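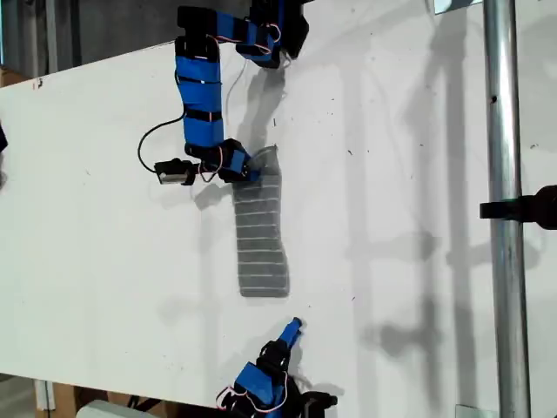

Textile Sorting and Folding Assistant (part-time), Vastamero, Nallow

Vastamero receives used household textiles from the Nallow and Annan area and prepares them for a second use. We are looking for one person to join our small team at the folding tables.

Your tasks
Checking towels, knit pieces and other cloths for holes, stains and ragged edges
Laying each piece flat, smoothing the crumpled ends and folding it to our standard sizes
Keeping the white tables clean and free of lint
Writing the daily totals in the log

We expect that you can stand for a longer time, that you work with patience and that you have a good eye for fabric. Experience in a laundry or a sewing room is welcome, but it is not a condition. You will receive two days of training with full pay.

We offer
A contract until the end of June, with possibility to extend
Four shifts per week, each of four hours, in the morning
A bus stop in front of the building (line 108)
Work clothes and free coffee

The workplace is in the Venov building, second floor, with elevator. Please send us a short letter, and tell in it from which day you could start. A resume is useful but we read also applications without it. Interviews are held at the workplace, and you will be asked to fold a few pieces with us.

Posted 2024-11-25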